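Sofa Covers and Care: Your Questions

Can I wash a Flakbridge cover at home?
Yes, if it has a zip along the back edge. Wash at 30 degrees, inside out, with the zip closed. Do not tumble dry. Covers without a zip are fixed and have to be cleaned in place.

How do I clean a fixed cover?
Vacuum first with the soft brush. Mix a little washing-up liquid in cool water, dab with a white cloth and work from the outside of the mark inwards. Leave it to dry with the window open.
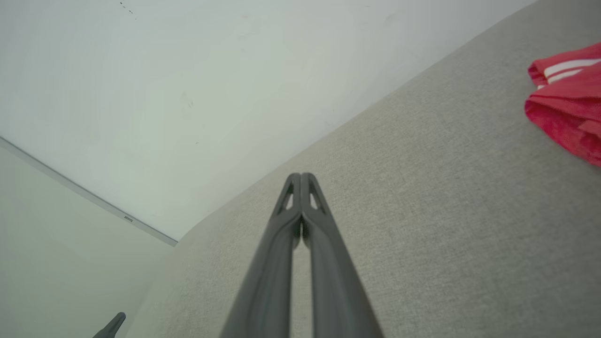

Dye transfer is the problem we are asked about most on pale fabrics. It comes from new jeans, dark throws and bright clothes left lying on the seat, and damp makes it worse. A crumpled red item on a light grey sofa, like the one in the top right corner, is fine for an evening if it is dry and has been washed a few times. Move it sooner if it is new. Old dye marks are rarely covered by the guarantee.

Will a speckled weave hide marks?
Crumbs and dust, to some extent. Grease and ink will still show.

How much is a replacement cover?
A two-seater cover is £184. Arm caps are sold separately. Please have your order number ready, as the shades vary slightly between batches.

Can I get a fabric sample?
Up to three, free of charge. Write to Luminița Furtună at the Mirside shop and give the name of the range.

Do you collect old sofas?
Only when we deliver a new one, and only if the fire label is still attached.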